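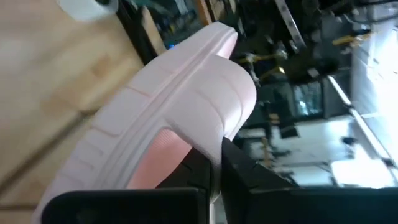
Hanne Kostrova, bench technician, footwear repair and materials

Jul 27, 2021

Foam shrinkage and sole bonding, continued from the last entry.

Storage room got to 34 C again by midafternoon. Logger was on the middle shelf, so the top shelf was probably worse. Moved all the loose midsole foam down to the floor racks and left the door open to the hall. The rubber sheet can stay where it is.

Measured the offcuts from the Brindau sheet that sat up there over the weekend. Length is down a little on every piece, more along the roll direction than across it. I should have marked roll direction on all of them and only marked some. The unmarked ones are in the bag with the red tie and should not go in the table. New offcuts get an arrow in silver pen before anything else is done to them.

Reminder for anyone taking over the bench: let foam sit at room temperature overnight before cutting to a pattern. I cut one left heel wedge straight from the hot shelf and it came up short by the next morning. It had to be redone. The right one was cut from rested stock and still matches the pattern.

Job 1356 (walking shoes from the Lindville shop, soles lifting at the toe). Old cement peeled off the upper in strips and stayed on the sole side. Looks like the upper was never roughed properly at the toe curve. Roughed it by hand with 80 grit, wiped down, two thin coats of Taltus with a full dry between coats. Pressed in the small press. Toe held when I flexed it after an hour, but that is too early to say anything. Checking again Thursday.

Peel strips, same cement on foam: five strips, all cut from rested stock. Two let go at the glue line. The others tore in the foam, as they should. The bad ones were the last to be coated and the can had been open the whole time. It was stringing off the brush by then. From now on pour a small amount into the steel cup and close the can. Throw out what is left in the cup.

Ait Brahim called about the sandal order. They want the footbed a bit softer and the same height. I said we would send a pair in each foam and let them walk in both. Softer foam packs down at the heel faster, and they should hear that before picking. Need to write it on the slip that goes in the box.

Press gauge is still reading low at the bottom of the range. Sent an email about it. Until it is swapped, go by turns of the wheel and write the number of turns on the job card. 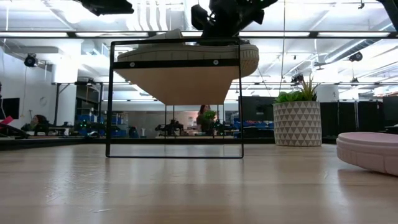

A note added in pencil under the gauge entry says the turns only mean something if the pad is the same one each time, and that the gray pad has gone flat on one side. It also asks whether the bad peel strips were primed on the same day as the good ones.

Fair on the pad. I used the gray one for the toe on 1356, so the turns on that card are no use for comparing. Switched to the brown pad and put the gray one in the scrap bin.

On the primer: same day, same bottle, but the bad strips waited longer before the cement went on. So that is two things changed and I can't blame the can alone. Will rerun with a fresh can and a long wait, then an old can and a short wait.

To do:
Order 80 grit, nearly out.
Second logger for the top shelf.
Pattern check on the Lindville wedges before they get glued.
Ask Brindau if the September sheet comes from the same roll width.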